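**Flustum project – progress report, 15th January**

Prepared by Sorin Ursu for Sebastian Lungu, Ridgeway

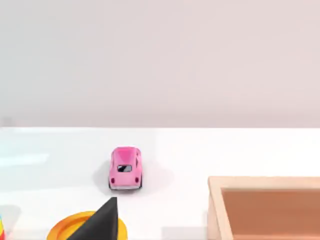
## Work since September

We finished the toy scenes in the simulator. In the basic task the pink car must be put into the wooden box, and the other toys on the table are distractors. We generated 3,353 episodes in total, with 15 table layouts and 3 wall colors.

## Result

The policy was trained only on simulated episodes. On layouts it knows, it placed the car correctly in 90 percent of the trials. On new layouts the result is lower and changes much between training runs, so I prefer not to give one number yet. Most failures come from the grasp – the fingers close too early on the round body of the car.

## Next steps

- Repeat the training with more variation in the shadows and the table gloss.
- Move the first tests to the real arm in Iltasness. Guder has confirmed the delivery of the table.
- Correct the friction values of the car model.

The budget is unchanged. We ask for your approval of the extra computing hours before the next training run.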